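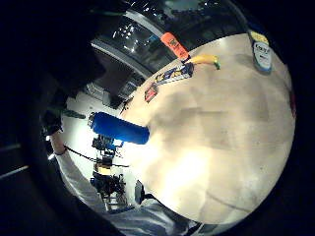 Jurkitz Round Table, Beige
Item no. 858
Sold by Flesport
Price: $600, delivery not included

The Jurkitz is a large round table with a pale beige, matte top. It is sold for workrooms, break rooms, classrooms and kitchens where the same table gets used for several jobs in one day. The height is 30 inches, the usual height for eating, writing and sorting, and most ordinary chairs will go with it.

Overview
The top is smooth and plain, with no pattern and no inlay. Small goods and printed packets are easy to find on a light surface, and a sheet of white paper still stands out against the beige. The matte finish cuts down on glare, but it does not remove it. A strong overhead light will still make a bright spot on the top, so check where your ceiling lights are before you choose a position for the table.

There is no front or back. Chairs can go anywhere around it. If people will be working at the table and other people will be walking behind them, leave enough room for a chair to be pushed all the way out. Office chairs with armrests need more room than side chairs, and the armrests on some of them will not pass under the edge. Measure the armrests first.

Uses
Sorting and packing small items. Bottles, tubes, boxes, tags and packets can be lined up along the edge and the middle kept clear for the work. Round things roll on a smooth top. If you handle a lot of bottles, lay a cloth or a shallow tray under them.

Flowers. The table is wide enough to lay a bouquet down flat with its stems together and still keep a jar beside it. Put down paper or a towel before you trim stems. Pollen and sap should be wiped up the same day.

Meals and meetings. The surface can be set directly for cold food and drinks. Use mats under hot dishes.

Homework and crafts. Water-based paint and school glue come off with a damp cloth if they are not left to dry. Permanent marker will leave a trace. 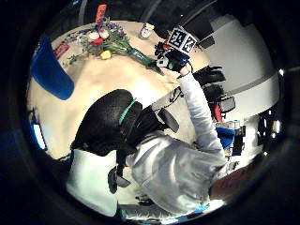 Beige round top with a bouquet laid flat and a blue chair at the table.

Specifications
Shape: round
Top color: pale beige
Top finish: matte, smooth
Height: 30 inches
Assembly: required, two people
Indoor use only
Warranty: 3 years
Item no.: 858

What is in the delivery
Tabletop
Base, in parts
Bolts and washers in a sealed bag
Hex key
Floor pads
Instruction sheet

Chairs are sold separately. So are table mats, trays and jars.

Assembly
Lay a blanket on the floor and put the top on it face down. Fit the base parts loosely, with all the bolts started by hand, and tighten them only when everything is in place. Stick the floor pads on before you turn the table over. Two people should turn it, one on each side, lifting from the top and the base together. Do not stand it up on its rim and let it drop onto the feet. The rim can chip that way and chips at the rim are not covered by the warranty.

Go back over the bolts after the first month. They settle a little with use. After that, once or twice a year is enough in a home. In a classroom or a shared workroom, do it each term.

Care
Wipe the top with a soft damp cloth and a little dish soap, then dry it. Do not use scouring powder, steel wool or solvent. A pale top shows marks sooner than a dark one. Thin gray scuff lines usually come from something hard being dragged over the surface, such as the base of a tool or the underside of a heavy box. Lift heavy things instead of sliding them. Light scuffs can often be reduced with a damp melamine sponge used gently. Try it near the edge first, as heavy rubbing can leave a shiny patch in the finish.

Colored packaging and wet labels can leave dye behind. Do not leave them lying on the table overnight.

Delivery and returns
Orders placed by noon are packed the same day. The table comes on a pallet and is left inside the first door at ground level. Carrying it upstairs has to be arranged before shipping, and the driver can't add it on arrival. Please measure your doorways. The top comes in one piece and can't be folded or split.

Returns are accepted within 30 days if the table has not been assembled. Keep the corner protectors and the outer carton until you are sure you want it. If there is damage on arrival, write it on the driver's sheet and send us a photo of the carton as well as of the damage.

Related items
Zateck floor pads, felt. Replacement pads for hard floors. They fit the Jurkitz and most other tables in this section.
Zamani tray, shallow. A low-sided tray for bottles, tubes and other things that roll.

Questions from customers

Can the table be used with wheels?
No. The base is made to stand on pads, and adding casters also changes the working height.

Can I put two of them together?
You can, but they touch at one point only and there will be a gap on both sides of it. For a long run of table, look at the rectangular models.

Is the surface food safe?
Use a cutting board or a plate for food preparation. The finish is meant for serving and for wrapped goods. Do not cut on it – knife marks can't be polished out.

Is beige the only color?
For this item number, yes. A gray top is planned for March and will have its own number.

Contact
Orders and delivery: Leena Rantala, Flesport sales desk
Spare parts and warranty: Ladan Salehi, Flesport service desk
Please give the item number and the name on the order when you write. For spare bolts, also give the letter printed on the bag.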